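Holtesholm Reuse Center

1/4 Donations of small household goods are now accepted at the Ultbridge entrance from 9 a.m. Please empty all pockets and pouches first.

2/4 The center received 861 items in February. Soft goods are sorted by hand and checked for wear before shelving.

3/4 Bins are emptied fully between loads. Small items left in the bottom are easily missed. 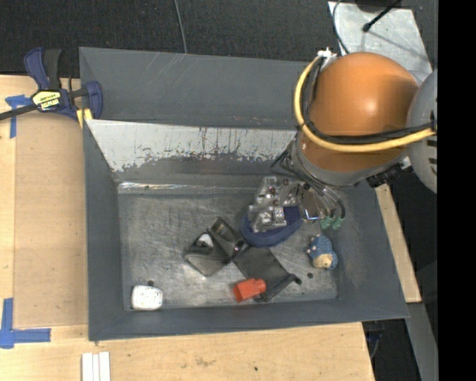

4/4 Unclaimed items are held for two weeks. Inquiries may be directed to Joris Dijkstra at the front desk.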